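The Adham Account

My uncle left me his share of the ferry, which came to one bench, the horn on alternate weekends, and a debt of $2,313 to a man in Jastwood who had never been seen on the water.

I drove up in July to settle it. The man lived over the bait shop and kept his ledger in a bread box. He found my uncle's page, licked his thumb, and told me the figure was in pralareros.

"What's a pralarero?"

"Two to the dollar," he said. "Some years."

I asked what kind of year this was. He looked out at the lake for a while, as if it might have an opinion, and said it was shaping up to be middling. 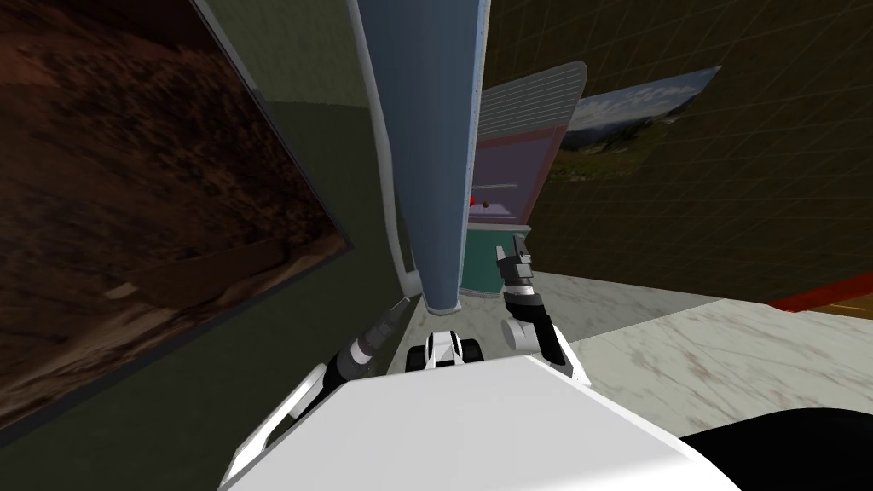 We settled on 731 and the bench. He wanted the horn too, but I told him I'd grown attached, which was a lie until I said it.

Going home I stopped at the landing. The ferry was in, the Adham, all 900 pounds of her, with my uncle's initials carved where my bench used to be. The pilot asked if I was getting on.

"Is there anywhere to sit?"

"Not since this morning," she said, and let me stand by the horn for half fare.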